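26 Feb 2026

Came home on the late bus from Gimdale with wet feet and an opinion, so I am writing the opinion down before the bath takes it off me.

I have spent most of a year telling people at work that a machine will not be doing my ironing in my lifetime. I said it again at lunch in the Semwood canteen, to a table that had not asked. The occasion was the leaflet that came round last week, the glossy one, which promises that the household helper is "closer than you think". I think it is quite far away. I think it is at least as far away as the man who was going to look at our gutter in April.

Still, I had put my name down for the afternoon at Vinthorpe, and there was cake, so I went.

They do not start with ironing, or with dishes, or with anything that drips. They start with putting a pen in its case. I was a bit let down when I heard this, and then I sat down to think about how I put a pen in a case, and could not tell you. My hand does it while I am talking. One hand steadies the box, the other turns the pen the right way round, the thing goes into its slot and I have already moved on to losing my glasses. Written out as instructions it would fill a side of paper, and I would still have left out the part about not squashing the lid.

So the pen went up in the gripper, lying flat, red cap to the left, with the white case open between the two arms and UNITREE on the lid, and I found I was leaning forward like my father watching the snooker. 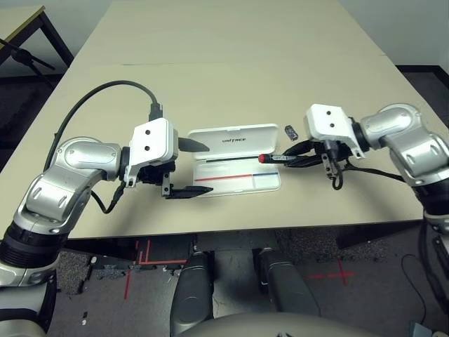 What I would let it do

1. Pens. If I ever have enough pens, and enough cases, it may have the lot.

2. The cutlery drawer. Forks are only pens with ambitions. I would want the sharp knives kept out of it for the first year or so.

3. Pairing socks, under supervision. Ours come out of the wash in roughly 18 shades of nearly black and I get it wrong myself, so I could hardly complain.

4. Packing boxes at Orakzai, where I did 2 summers on the bench putting small things into slots in slightly larger things. We were meant to do 300 a shift. I would have handed that over without a tear, though I did need the money, and I notice the leaflet has no page on that.

What I would keep back: the fitted sheet, anything belonging to my grandmother, the cat's tablets. Also the ironing, after all that. I have the radio on for it and it is the one hour of the week when the house leaves me alone.

Asked at the end what one might cost for a normal kitchen and got a very long answer with no number in it. Cake was lemon, a bit dry. Raffle ticket 1338, won nothing.

Must ring about the gutter.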